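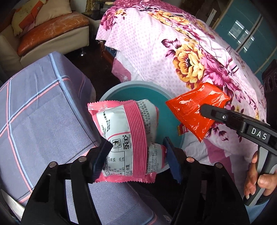
Attachment 1: Two snack packets held in hand-held grippers over a round plate.

Ticket 487 – Packet handling task, Farina line
Site: Bistholm
Opened by: Osvaldo Zanetti, shift coordination
Status: Open, workaround in place

Reported issue
Operators on the packet handling task report that crinkled sachets turn between the finger pads when the grip is closed near one end. The packet then reaches the plate sideways and the attempt has to be repeated. The fault was logged 22 times in April.

Checks completed
08:40 – Pads wiped and screws on the finger joints tightened. No change.
10:15 – Task repeated with the grip closed at the middle of the packet. Turning occurred less often.
13:30 – Software settings in Mindex compared with the Skandar station. No difference found.

Effect on staff
Operators who formerly packed by hand now spend most of the shift demonstrating the task with the grippers. Several have reported sore thumbs by early afternoon. The target of 500 attempts per shift was set before this fault was known and does not allow for repeats.

Interim measures
The target is suspended until this ticket is closed. Repeated attempts are to be recorded as such and will not count against the operator. Staff may change stations every hour on request.

Outstanding
Replacement pads, 7 pairs, on order. Revised target to be agreed with operators – shift coordination to arrange.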